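Block stacking for the May demo, top tier problem

tinby58
Our club has to show a stacking task in May and I got picked to write the pick and place part. We have three blocks down and two across, and I want one more on top. My question is whether to lower slowly the whole way or drop fast and slow down for the last 9 mm.

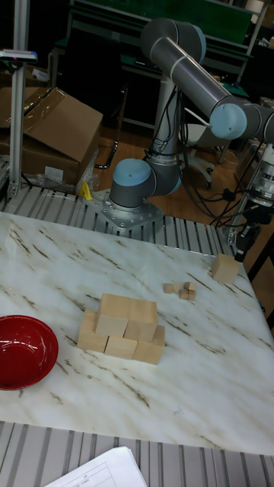
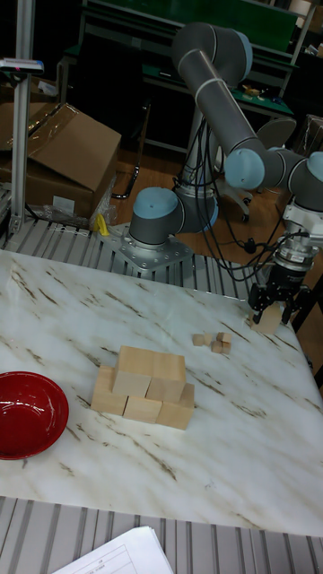 Club arm and the block wall, gripper hanging table-side in one and holding a block in the other.

kender_4
Slow the whole way. Your bottom row isn't straight, so any bump will open that seam up.

r_okoro
Disagree! We did it at school with a fast drop and a slow finish and it was fine – just check your table height first. I'd also move those tiny cubes before you swing anything over them.

kender_4
Fine on a square wall maybe. His right block is angled.

tinby58
Yeah, that block bugs me too. The cubes are for the second task so they stay. I'll try both speeds Monday and post the times.

r_okoro
Post the code too please – Rakiya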